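Tuswood Floor Care: Frequently Asked Questions
Laminate and curtains in the Gevside units
Last revised 21st April

Which floors does this page cover?
The light wood laminate in the living areas. Kitchens and bathrooms have tile and are covered on a separate page.

What do I clean the laminate with?
A dry microfiber pad for routine cleaning. For a wet pass, use a well-wrung mop and Dodska neutral cleaner, 50 ml to a full bucket. No steam mops, wax or oil soap.

How do I remove gray scuffs?
Try a dry cloth first, then a clean white eraser, working along the plank. Rubber marks usually lift with light pressure. If a mark stays, dampen the cloth with cleaner and wait a minute before wiping. Abrasive pads dull the finish, and the dull patch shows more than the scuff did.

What about small dark specks?
Run a fingernail over the spot. If it catches, it is either stuck grit or a chip. Grit comes off with a plastic scraper held flat. Chips are filled with a color-matched wax stick — ask the office for the pale shade.

Can I file a repair request for a chip?
Yes, for anything longer than 11 mm or any chip on a seam. Send requests to Young-sook Ha with the unit number.

How far off the floor should curtains hang?
The hem should clear the planks without touching. A dragging hem collects dust and leaves a gray line on light laminate. Curtains can be rehung on the upper hooks to raise them.
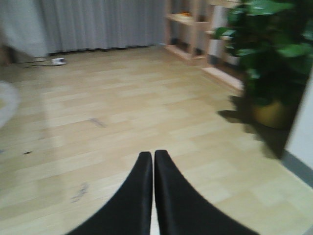 Hem clearance also lets a flat mop head pass underneath. Pull the curtain to one side before a wet pass, and pick up any plugs, adapters or cords from the floor along that wall first.

Do I need felt pads under furniture?
Yes, on all chair and table legs. Replace them in June, or sooner if they have flattened.

Is fading covered?
No. Gradual lightening near windows is treated as normal wear. Move rugs occasionally so the color changes evenly.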